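Poson双腕キットで棚の容器を動かす:設置から最初の記録まで

文:ロニヤ・ヴィークルンド(Ronja Viklund)
2025年3月24日

印刷する | メールで送る
シェア 18 コメント 3

Tromosura社の双腕キット「Poson」を使い始める方のための手順です。箱を開けて、棚に置いた缶や瓶をつかみ、床に降ろす動作を記録するところまで書きます。私はこのキットを自分の仕事で使っています。日本語の説明書はまだ薄い冊子だけなので、そこに書いていないことを中心にしました。言葉の使い方に変なところがあれば、コメントで教えてください。

1. 始める前に用意するもの

キットに入っているのは、アーム二本、取り付け板二枚、手首用カメラ二台、制御用の小さい基板、電源、ケーブル類です。アルミのフレームは別売です。私はEngströmのフレームを選びましたが、溝の幅が合えばほかの会社のものでも取り付けられます。

ほかに必要なものは次の通りです。

・六角レンチ(キットのものは短いので、柄の長いものがほしいです)
・結束バンド
・練習用の容器。空のものと、中身の入ったものを両方
・容器を置く二段の棚

フレームの中に木や手袋などの小物を置いてもかまいません。背景がいつも同じ無地だと、あとで場所を変えたときに認識が弱くなるというのが私の経験です。ただし最初の日は、アームの通り道に物を置かないでください。

2. アームを前側のレールに固定する

取り付け板は二枚とも前側のレールに付けます。ねじを最初から強く締めないで、手で回る程度にしておき、アームを載せて左右の位置を決め、それから本締めをします。

左右の間隔が狭いと、二本の前腕が中央でぶつかります。広すぎると、同じ容器に両方のグリッパーが届きません。電源を入れる前に、手で両方のアームをゆっくり前に伸ばし、棚の両端まで届くことを確認します。この確認をしないで配線まで進むと、全部やり直しになります。私は一度やりました。

ケーブルは関節のところで少し余らせます。ぴんと張ったまま固定すると、肘を伸ばしたときにコネクターが抜けます。逆に余らせすぎた輪は容器に引っかかります。肘から根元までの間で一か所だけ止めるのが、私にはちょうどよかったです。

3. 手首のカメラを合わせる

カメラはグリッパーの上に付きます。角度は、開いた指の先が二本とも画面の下のほうに映るようにします。指先が片方しか映らない角度では、瓶のふたをつかむときに位置が分からなくなります。

角度を決めたら、グリッパーを棚の前まで動かして、画面を見ながら確認します。左を上の段、右を下の段に向けると、両方の高さを一度に見ることができます。

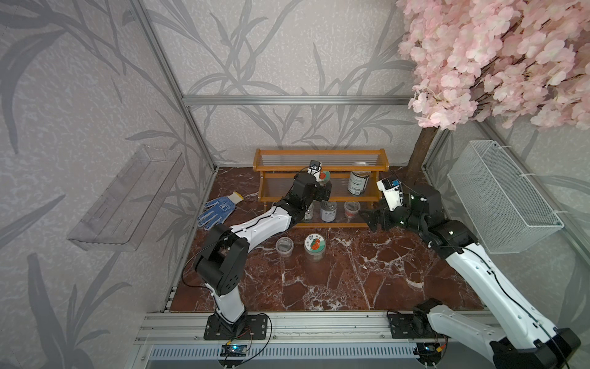 左は上の段、右は指を開いて下の段へ。

このとき大事なのは、段の奥を見ることです。手前の缶だけきれいに映っていても、奥の瓶が前腕に隠れる場合があります。隠れるなら、棚を少し手前に出すか、容器の順番を変えます。カメラの角度で直そうとすると、こんどは床の上の容器が見えにくくなるので、私は棚のほうを動かします。

4. 動作の記録

付属ソフトの「手動」画面で、片方のアームずつ始めます。次の順番をおすすめします。

(1) 軽い空の容器を床に置き、上からつかんで、横に動かして放す。
(2) 同じことを、中身の入った瓶で行う。
(3) 棚の下の段から床へ降ろす。
(4) 上の段から床へ降ろす。
(5) 両方のアームを使い、交代で降ろす。

各段階で8回ずつ記録し、うまくいかなかった回は名前を付けて別に保存します。消さないほうがいいです。あとで失敗の理由を見るとき、これがいちばん役に立ちます。

つかむ強さは、初期設定のままでは金属の缶に合っていて、薄いプラスチックには強すぎます。透明のカップを使う場合は、「把持」の値を下げてから試してください。カップがへこむ音がしたら、すぐ指を開きます。 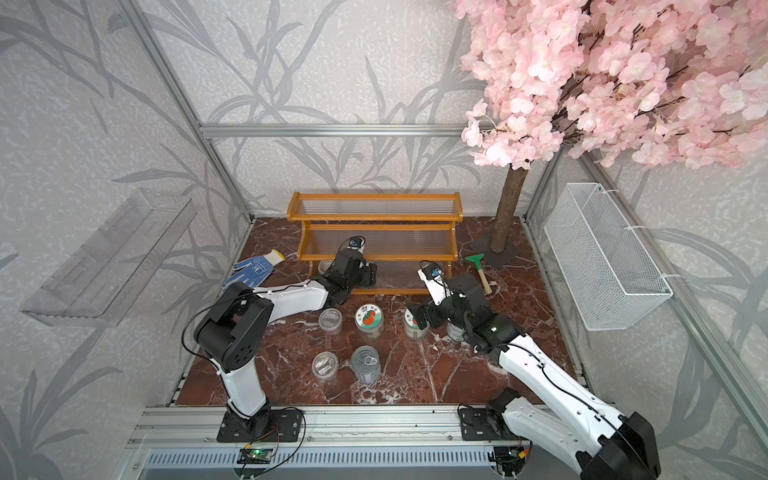

床に容器が増えてくると、指を下ろす場所が狭くなります。容器と容器の間は、開いたグリッパーの指が一本入る広さを残します。密に並べると、目的の瓶をつかんだときに隣の缶を倒します。どうしても密に置きたいときは、外側の容器から順番に取るように記録してください。

速さについても書いておきます。慣れた人は速く動かしたくなりますが、最初の記録はゆっくりがいいです。再生の速さはあとから変えられます。記録のときの急な動きは、あとから直せません。

5. よくある困りごと

透明な容器を見つけられない
照明が真上から当たると、縁だけが光って形が出ません。照明を斜めにするか、ラベルのある容器を先に練習します。私のところでは、透明なものだけは今も成功率が低いです。

再生すると位置がずれる
ほとんどの場合、取り付け板のねじが緩んでいます。一日の始めに一度締め直します。それでもずれるときは「原点合わせ」を行います。

エラー582が出る
左右のカメラの番号が入れ替わっています。ケーブルを差し替える必要はなく、設定画面の「カメラ」で左右を交換すれば消えます。説明書の番号表にこのエラーはありません。Tromosuraのヨナタン・クヴァムさんにメールで質問して、答えをもらいました。

6. 使ってみた感想

組み立てはやさしいです。機械の仕事をしたことがない人でも、半日あればアームが動くところまで行けると思います。グリッパーの指は、丸い缶でも瓶のふたでも、よくつかみます。

不満は二つあります。一つ目は、基板にカバーがないことです。フレームの前側に置くと、手やケーブルが触れやすい場所になるので、私は自分でカバーを作る予定です。二つ目はソフトの日本語で、「放す」と「離れる」が同じ言葉に訳されています。最初はどちらのボタンか分かりませんでした。左側のボタンがグリッパーを開くほうです。7月の更新で訳が直るという返事をいただいています。

次のページでは、Grorkskaの交換用の指を付けて、ふたを回す動作を記録します。指を交換したあとは、つかむ強さの設定が初期値に戻りますので、今の値をメモしておいてください。

お問い合わせ | © 2025 Ronja Viklund | ページの先頭へ戻る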